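Best dustpan for fine dust?

shayne_rewi
sanding the hall floor, dust everywhere. had a Norkano set, lip cracked in december. what do you all use

flustari473
plastic every time. metal ones scratch teh boards

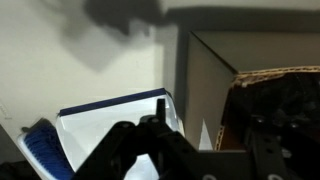 white plastic dustpan, tilted

ChinyereE
Disagree. Plastic lips curl, then you get that line of dust you can never shift. Metal, and damp the brush first

flustari473
damp brush on bare boards?? no

ChinyereE
Barely damp. Done 3 floors like that, no marks

shayne_rewi
ok might just hoover it frist, then try both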